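Prumatell is a software package for planning grasps with robot arms. It takes color and depth images of a room, picks out separate objects, and works out where a two-finger gripper can close on each one. It was first written at Medum as an add-on to the Kurent motion controller and was later released on its own.

The software works in two stages. The first splits the view into near and far surfaces, so that items on a table are kept apart from furniture and shelves behind them. The second fits a simple shape to each near item and ranks the possible grasps. Handles are treated as separate parts.

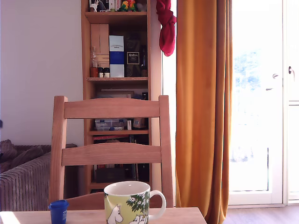
Reading time: 2 min

A mug and a small cup on a table are a common kind of test view. The cup is short and close to a cylinder, so one fitted shape covers it. The mug needs a second shape for its curved handle. Printed figures on a mug can be mistaken for edges, and strong daylight from a glass door can wash out parts of the image. Version 29 added a filter for bright patches on tabletops.

Prumatell ships with the Chevalier test set, which has 263 household views. Of these, 221 have full grasp labels. Planning takes almost 50 milliseconds per object on a desktop computer. Clear glass and hanging cloth are still handled poorly, and the manual advises masking them by hand before planning starts.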